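Course Notes > Robotics and Automation > Site Visits

Reading time: 4 minutes

Notes to go with the open day at Tarham

Posted Jan 9, 2018, by Dagný Hjaltadóttir

Thank you all for being such good company on the trip out to Tarham, and thank you especially to those of you who gave up the front seats so that the rest of us could spread our lunches out. I promised I'd write up what we heard while it was still fresh, and I've tried to put in the bits that came up in the hallway as well as the ones from the talks, because the hallway bits are often the ones I end up using in class.

The morning session

Preben Stougaard gave the welcome, and then (to my delight) skipped most of his slides and went straight to the question several of you had sent in ahead of time: why are factory robots so good and kitchen robots so slow? His answer took most of an hour, so let me boil it down. In a plant like the one at Brøndum, the part arrives in the same place, facing the same way, every time. The robot hardly needs to look. In a home, things get put down wherever there was room, and the machine has to work out what is there before it can decide what to do about it.

He gave us a number to chew on. The team at Tarham logged 137 pick attempts during their October trials, and 91 of them ended with the item where it was supposed to go. Please do the percentage yourselves before class, and then ask what you'd want to know about the other attempts. Were they misses, drops, or grasps that never started? Preben was very open about not having sorted them all yet, and I thought that was a good lesson all by itself.

Words to know

Gripper: the part at the end of the arm that does the holding. The simplest common kind has two fingers that open and close.

Pre-grasp: the pose the gripper takes near an object just before it moves in. If the pre-grasp is poor, the grasp usually is too.

Clearance: the room between the arm and whatever it isn't supposed to touch. This means above and behind as well as to the sides, and people forget the above part all the time.

Compliance: how much a finger, a joint, or the object itself gives when pressed.

The afternoon demonstration

We split into two groups for this, so some of you saw the Toltitz software running on the big screen first and the arm second, and the others had it the other way around. It doesn't matter much which order you got. The planner tries up to 2,000 possible paths for each reach and throws out any that would bump into something. What I'd like you to remember is how long it paused before the first move, and how many of us assumed it had frozen! It was working the whole time.

Someone from the Warbridge evening class asked whether a faster computer would fix the pause. Preben said it would help some, but that a better guess about where to start looking would help more. We'll come back to that when we get to search.

For next time

Read chapter 2, up to the part on joint limits. Then choose one counter or shelf at home, leave it just as it is, and write a page on what you'd have a two-fingered gripper pick up first and what you'd save for last. A sketch is welcome, and it doesn't have to be pretty.

If you missed the visit, come and see me and I'll lend you my notes, though I warn you that my handwriting gets worse after lunch.

Recent in Site Visits
Joint Limits: A Worksheet
What to Ask on a Plant Tour
Brøndum: Notes from the Packing Line
Warbridge Evening Class: Spring Reading List

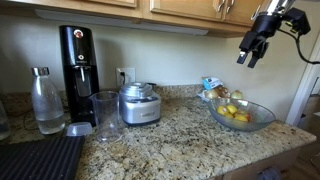
Clearance and grasp choice make a good pair to start your page with, so let me get you going. Think about the approach first, and leave the fingers for later. With wall cabinets over a counter, an arm coming in from high up has to keep its elbow and its cable out of trouble while the fingertips point down. Then think about shape: lemons sharing a shallow glass bowl with an apple are round on every side, and they're close enough together that a finger going down beside one may well push its neighbor. Onions in a mesh bag are a harder case, and I'd like to hear whether you would go for the netting or try to get hold of an onion through it. A clear measuring cup raises a different problem again, since many depth cameras have trouble with clear plastic, and you're free to leave that one for last, as long as you tell me how you would get around it when its turn came.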